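Dutwood Family Arts Program
Progress Report to the Clustbridge Fund, Second Reporting Period
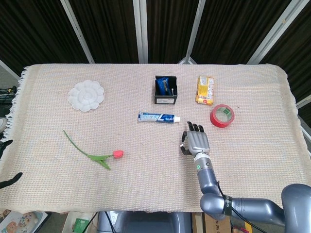 1. Summary
The program continued its weekly art and craft sessions for families in temporary housing. Attendance grew through the period, and a total of 167 households took part. The Fund's grant covered session leaders, art supplies and bus fares. Spending stands within the approved budget, with one change noted in section 4.

2. Activities
Sessions were held every Friday at two sites, the Dutwood community hall and the Yurt on Prirkitik Road. The painting group, led by Nuala Moynihan, remained the most popular choice for children under ten. Still life work was added in October at the request of parents, who wished to draw and paint common household things alongside their children. The textile group at the Yurt moved from simple weaving to dyeing and hemming. Gheorghița Husar joined as a session leader and now runs this group in English and Romanian.

3. Participation
Total visits for the period came to 3,429. The program registered 229 children, of whom 30 also attended the new homework hour before the evening session. Teenagers remain harder to reach. Several told session leaders that the start time conflicts with sports practice, and a later start will be tested at Dutwood next period.

4. Budget
Bus fares cost more than planned after the route to Prirkitik Road was changed. With the Fund's written approval, money was moved from the printing line to cover the difference. Paint and paper costs were lower than expected - the hall's storage room now allows us to buy in bulk.

5. Staffing
Mairéad Lynch returned from leave and resumed her duties as program coordinator. Hjørdis Bråten, who filled the post in her absence, will stay on part time to handle family referrals.

6. Next Period
The program will hold a joint open evening for both sites and complete its review of child safety procedures. A second leader for the textile group is still to be hired.

Submitted by Éabha Cullinane, Program Director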